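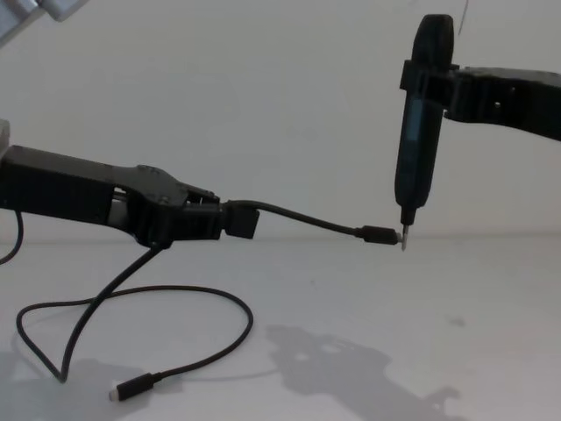 Small electric screwdrivers and the leads that go with them — tips

Wrote most of this on my tea break so excuse the order.

Pen type drivers, the slim ones. Lovely for battery covers, plug-in timers, toy cars, glasses if you're brave. Not for shelves. Not for flat pack either, I don't care what the box says.

Charging first. Top it up after a job, not before the next one. Mine gets an hour on a Sunday if it's been used. If it's been in a drawer since Christmas give it a full charge and then try it on a scrap screw.

Start every screw by hand. Two or three turns with your fingers or the bit held loose, then the motor. Cross threading a plastic housing is very easy and there's no getting it back, only a fatter screw and some swearing.

Hold it upright over the work, bit straight down. Lean it and the bit climbs out and chews the head. If it does slip, stop. Rubber band flat over the screw head, press, turn slowly by hand. Works more often than it should.

Bits. The magnet in the collar is weak on most of them. Stroke the bit along a fridge magnet a few times, same direction. Keep the ones you use (for me it's 3, the rest have never left the case) in an old mint tin.

Work on something pale. White table, white tray, old pillowcase, whatever. Dark screws show up and so do the little springs. I had a 300 piece box of assorted screws go over on a brown carpet in July and I am still finding them with my feet.

Leads. Keep them off the bit of table you're working on. A loop of cable under your wrist will drag the lot onto the floor, and it'll catch the screws on the way. Push the spare to one side, or clip it to the table edge with a bulldog clip.

Don't wrap them tight round the charger. Loose loops, hand sized, one twist of a bread bag tie. The break nearly always comes where the cable goes into the plug so thats the place to be kind to. Pull on the plug, never the wire.

Label both ends. Masking tape flag, biro, done. Black leads all look the same in a drawer and the barrel ones are the worst, they'll go in to things they've no business powering. Read the voltage on the adaptor before you push anything in. Write it on the flag too.

Fluff in a USB plug — unplug from the wall first, then a dry wooden cocktail stick, gently. No metal. No blowing, you only make it damp.

Anything with a mains lead stays unplugged while the screws are out. Obvious but I've watched my brother do it twice. And if the insulation's split, bin the lead, dont tape it.

More when I get round to the glue drawer.

Comments (4)

Yetunde Mohammed
Rubber band trick saved my kitchen scales, thank you. Had to use a wide one off the broccoli, the thin ones just snapped.

Hnat Zakharchenko
For labels I use the plastic tags from bread bags. Write on them with marker, clip on the cable. Tape goes sticky in summer.

Britta Rieger
Would you use one of these on door hinges? Mine stops halfway in.

Mareike Sperling
@Britta no, too weak. Pilot hole and a proper driver, or a hand one and a bit of candle wax on the thread.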